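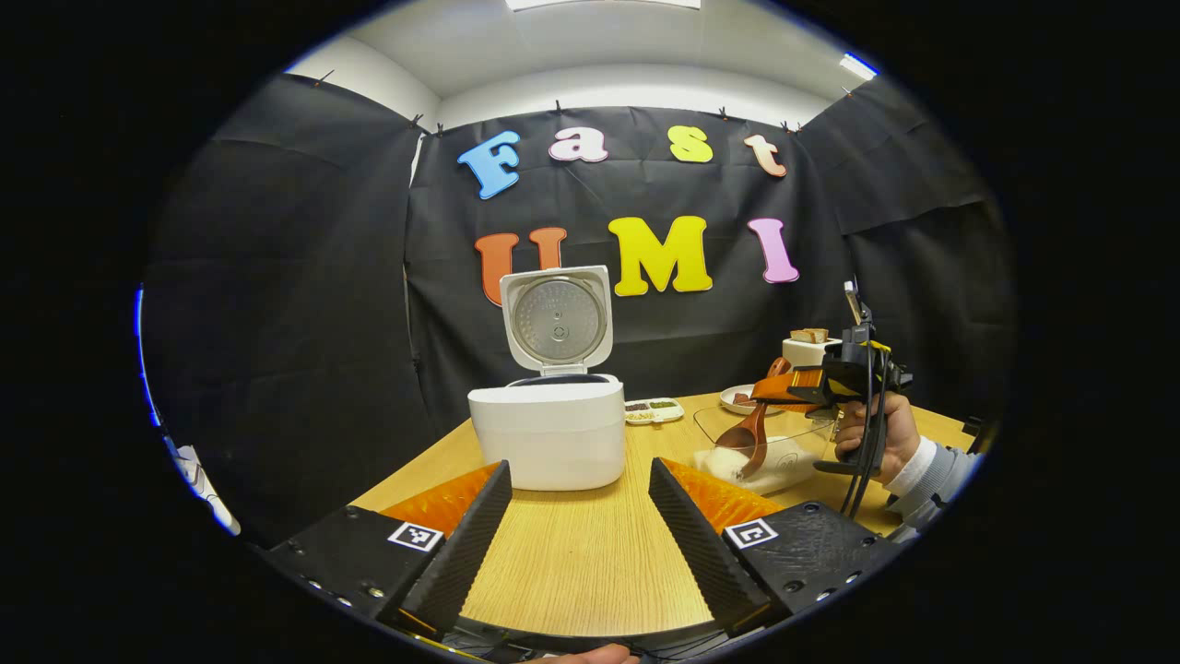
3 煮饭前的准备与首次使用

本节适用于带翻盖、可拆内锅的家用电饭煲。第一次用请从3.1开始看,以前用过同类产品的可以直接跳到3.3。

3.1 摆放

1. 放在平整、结实的桌面上。木桌可以,铺了厚桌布的不行,底部散热口会被堵住。
2. 上方留足空间。上盖是向上翻开的,开到底时接近直立,吊柜太低会顶到。
3. 离墙、离窗帘远一点。蒸汽从盖子上走,长期熏着柜板会起泡。
4. 和烤面包机等发热电器同桌时,各用各的墙插。不要共用一个排插。

注意:不要放在桌边。电源线垂下来容易被小孩拽到。

3.2 首次清洗

1. 按开盖键,上盖弹起后用手扶到底。
2. 取出内锅,连同饭勺、量杯、蒸格一起用温水加少量洗洁精洗净。
3. 金属内盖板用湿软布擦,蒸汽阀周围的小孔用软毛刷轻刷。可拆型号请拆下冲洗,拆法见第6节。
4. 外壳只能擦,不能冲。
5. 内锅外壁擦干,一滴水都不要留。加热盘上有水会啪啪响,时间长了生锈。
6. 空煮一次:加水到刻度2,选“快煮”,结束后把水倒掉。有轻微塑料味属正常,第二次就淡了。

警告:没放内锅时严禁通电。严禁把米和水直接倒进煲体!真有人这么干过,保修不管。

3.3 量米、加水

1. 用随附量杯量米,平杯为准,别堆尖。
2. 米在盆里淘,不要在内锅里淘,涂层会花。
3. 倒米入锅,抹平。
4. 加水到对应刻度。3杯米对刻度3,以此类推。喜欢软一点的多加一点点,不要超过最高线。
5. 糙米、杂粮先泡,水多放半格。

不用量杯的话:每200克米配水240克,新米少放点。

3.4 煮饭

1. 内锅放入煲体,左右轻转一下,让锅底贴实加热盘。
2. 检查锅口一圈有没有米粒。有就擦掉,不然盖不严,会漏气。
3. 合盖,听到“咔”一声为止。
4. 插电,选功能,按“开始”。
5. 煮好后自动转保温。先别急着开盖,再焖10分钟。
6. 开盖时脸和手避开正上方。蒸汽很烫!!
7. 用饭勺从底往上翻松,把多余水气放掉。

提示:用木饭勺或随附的塑料饭勺,别用铁勺。木勺用前沾一下水,不粘米。

3.5 盛出与分装

饭不打算马上吃完的,建议盛出来,不要一直捂在锅里。

1. 备一个干净带盖的容器,玻璃或耐热塑料都行。塑料的先看底部标识,不耐热的不要装热饭。
2. 趁热盛入,不要压实。
3. 饭勺可以先留在容器里,上桌方便。盖盖子前取出来。
4. 小菜、调味料另装,分格小碟最省事,咸的湿的分开。不要提前拌进饭里,放久了出水。
5. 放凉到不烫手,盖好,进冰箱。冷藏当天或第二天吃完,再久就冷冻。

保温不要超过12小时。杂粮饭、拌了料的饭不要保温,容易馊。

3.6 用完收拾

1. 拔电源。先拔墙上这头。
2. 上盖敞着晾,等内盖板和锅口凉透再擦。
3. 内锅有锅巴的,泡温水半小时,用海绵洗。钢丝球禁用。
4. 擦掉上盖密封圈里的米汤,这里最容易发臭,很多人忘。
5. 全部干透后放回内锅、合盖。长期不用时,盖子留条缝。

3.7 常见情况

饭夹生:水少了,或者锅底有异物没贴实。加小半杯水再煮一次“快煮”。

溢锅:米太多,或没淘干净。减量再试。

底部焦黄:薄薄一层是正常的。发黑的话检查加热盘有没有粘饭粒,冷却后用拧干的布擦净。

盖子合不上:先看内盖板装反没有,再看内锅放正没有。不要硬压,卡扣断了要换整个上盖。

按键没反应:电源线插到底没有,煲体这头也要插紧。还不行就停用,联糸售后。

更换密封圈、内盖板请报机身底部型号,配件清单见第7节。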